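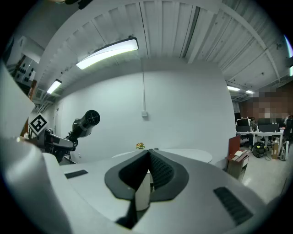
Flowers would do better on a windowsill than in the middle of a great big white room, according to Juwita Saragih, but she has promised to keep an open mind until October, and she has already put her name down for a Tuesday on the watering list. The rest of us at Witmont are rather looking forward to it.

For those who haven't been down to the old Kurek hall lately, it is open again as a shared room for the units on our side of the yard, and anyone with a pass can use it between breakfast and six in the evening. It has been shut to most of us for so long that several people at the tea morning said they had walked past the door for years and never once put a head round it. The hall went up in 2012 as a store, and it still has the look of one, with its ribbed ceiling and the beams running across, and a good long stretch of plain white wall that everybody who comes in seems to want to hang something on. (Please don't, for the moment. We are coming to that.)

The white oval table is staying. There was a fair bit of talk over the summer about swapping it for two square ones, which would push together for lunches and pull apart again for meetings, and Dexter Whitlock went as far as measuring up for them. In the end most people who wrote in said they liked an oval table. You can squeeze one more chair in when someone turns up late, and you don't get stuck on a corner with your knees against the leg. So the £558 set aside for new tables has gone back into the pot, and it will be spent on chairs, which we do need, as anyone who sat through the last yard meeting on a paint tin will tell you.

The little plant with the yellow and orange flowers was Maarja Rebane's idea. She felt the room wanted a bit of colour at the middle of it, and she was quite right, because it is surprising what a few flowers will do for a big pale space. We had two offers of artificial ones, kindly meant, and we may find a home for those in the corridor. There has been a lively argument about what the plant on the table ought to be joined by in the winter months. Cyclamen is in the lead at present, with a small but very determined party in favour of a Christmas cactus, and Matúš Paulík would like it known that he has cuttings of all sorts at home and will bring in as many as people can carry away.

Now, the wall. Rozália Hrnčiar has been collecting suggestions in the blue folder at the front desk and there are more than we expected, some 70 at the last look, ranging from a map of the canal to a proper noticeboard to leaving it exactly as it is. One person has asked for a clock and underlined it three times. Whatever goes up will have to keep clear of the electrical box and the pipe that comes down to it from the ceiling, so anyone dreaming of one very large painting across the middle may need to think of two smaller ones instead. The folder stays out until the end of the month. Drawings are welcome, and they needn't be good.

A few small matters while we are on the subject. The hall echoes, and voices carry a good deal further than you'd think, so if you are making a private telephone call it might be kinder to everyone to step out into the yard. Mugs should go back to the kitchen in the Grilach building at the end of the day. The watering list hangs beside the post trays, and it only asks for a small cupful, as too much will do for the flowers a lot quicker than too little. Mondays and Fridays are still free.

The first shared lunch is on September 17, 2023, from half past twelve, and do bring a dish if you can manage one, though you will be every bit as welcome with empty hands. Families are invited as well. Soup and bread will be laid on, and there is talk of a plum cake. If you'd like to help set out, ring the desk on extension 2354 and ask for Rozália, or leave a note in the folder with the drawings.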